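Odotwood Hall, gutter and downspout check, April. Inspected by Liette Arsenault, starting Monday. Unit 163, 2,000 sq ft of roof draining to four downspouts. 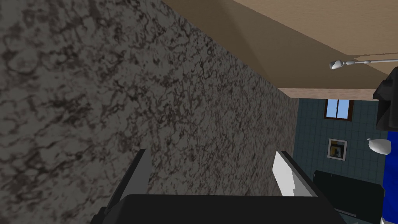
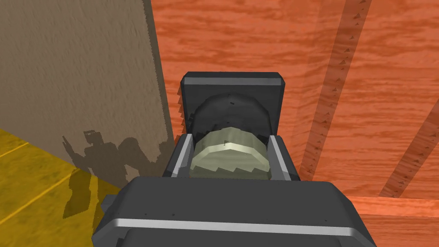
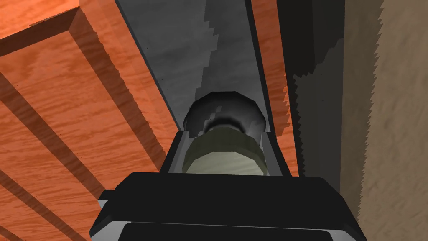
## North side

- [x] Ladder footing firm, tied off at top
- [x] Hangers tight. *Replaced 19 with Plovico screws.*
- [ ] End cap sealed. *Drips at the corner. Reseal when dry.*

## South side

- [x] Trough clear of leaves
- [ ] Downspout strap. *Bottom one missing, Kokkinos to quote.*
- [x] Splash block in place
- [ ] Drip edge. *Bent above the side door. Leave until the fascia is painted.*

Recheck both open joints after the next hard rain. Work order 913.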